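Refrigerator next to a desk in a one-room apartment: how much space, and what about the floor?

windowbox_renter
Posted Sunday, April 5, 2026

I'm moving to a one-room apartment in May. The kitchen corner has a sink and a two-burner stove and no spot for a refrigerator, so the refrigerator has to go in the main room. The only free wall is the one where my desk is going. The desk is 40 inches wide and with the refrigerator beside it there isn't much left over.

I'm getting a Pridard two-door, used. The seller doesn't have the manual and I haven't found one online. The floor is wood and the lease says I pay for dents and water marks. The deposit on the floor alone is $300.

What I need to know is how close the desk can be to the refrigerator, and whether I should put something under it. Also whether I can run both off the same outlet. There is one outlet on that wall and a power strip with my computer on it.

4 comments

tenpenny_nail

I had a setup like that for several years in a converted office. Desk against the side of the refrigerator, wood floor, one outlet.

For the side gap, it depends where the machine gets rid of its heat. Older ones have the coils on the back, and then the sides hardly matter and you need to leave space behind. Many newer ones have the condenser tubing inside the side walls. Put your hand flat on each side after it has been running for an hour. If the sides are warm, leave a couple of inches between it and the desk. If only the back is warm, the desk can go close and you pull the whole refrigerator forward a little from the wall.

Check the door swing before you decide which side the desk goes on. Some doors stick out past the cabinet when they open, and the hinge side will hit whatever is next to it. You also need the door to open wide enough to get the drawers out. With mine the door opened to a right angle and stopped against the desk, and the crisper drawer wouldn't clear it. I ended up switching the hinges to the other side, which took an evening. If yours is reversible there will be plugged screw holes on the opposite side of the cabinet. 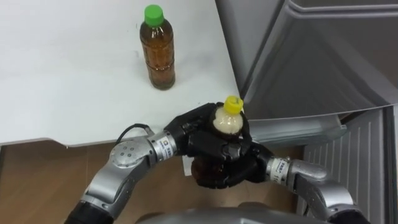
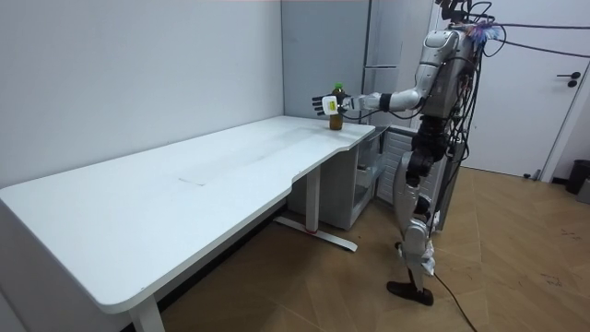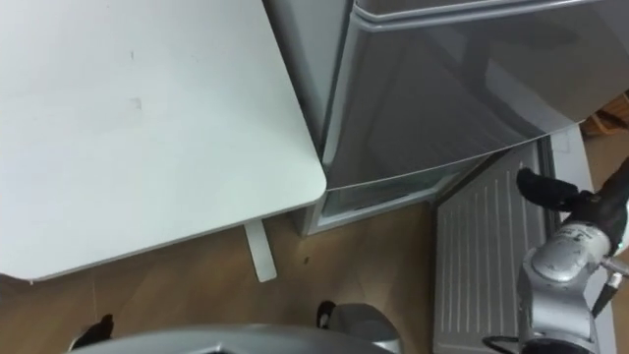
windowbox_renter

Does the desk need to be fixed to anything so the vibration doesn't travel into it?

tenpenny_nail

Leveling the refrigerator takes care of most of it. Turn the front feet until it stops rocking and tilts back slightly, so the door falls shut by itself. If you can still feel a hum in the desktop after that, move the desk over until the two aren't touching, and stick felt pads under the desk legs. Screwing the desk to the wall would carry the sound into the wall, and your neighbor would get it too.

Helpful: 31

mudroom_mike

Just put it in the hallway. I wouldn't sleep in a room with a refrigerator.

Helpful: 2

second_floor_rear

I'll take the floor and the outlet.

Floor: use a hard mat under the whole footprint. I have a clear polycarbonate one from Bostari and it has held up. Soft rubber mats can leave a yellow stain on some floor finishes, and you don't find out until you move. The mat spreads the load from the feet, and if there's a leak you see it at the edge of the mat before it gets into the seams between the boards. Slide the refrigerator in on the mat or on a folded blanket. Most dents and scratches happen on moving day, so it's worth having a second person there. Once it's in place, take photos of the floor and send them to the landlord the same day.

If the used one arrives lying on its side, stand it up and wait 6 hours before you plug it in. I've heard longer from some people and overnight does no harm.

Outlet: plug the refrigerator straight into the wall. Don't put it on the power strip. A refrigerator draws a lot more for a moment when the compressor starts, and cheap strips aren't made for that. The other half of the outlet can take the strip with the computer. What you should keep off that circuit is anything that heats, such as a kettle or a space heater. Look at the label on the bottom of your kettle. If it says 2000 watts, that is already more than a regular 15 amp household circuit in the US is meant to carry.

Also ask where the breaker is before you sign. In my building it's in a locked closet on the ground floor.

Helpful: 19

Related
Flipping the door on a Pridard two-door
Water under the crisper drawer, drain looks clear
Akari desk legs, replacement feet
Quiet refrigerators for a studio
Removing felt pad glue from a wood floor
Is the Pascu compact freezer okay on carpet?

Shared 6 times

Contact | Copyright and terms | Back to top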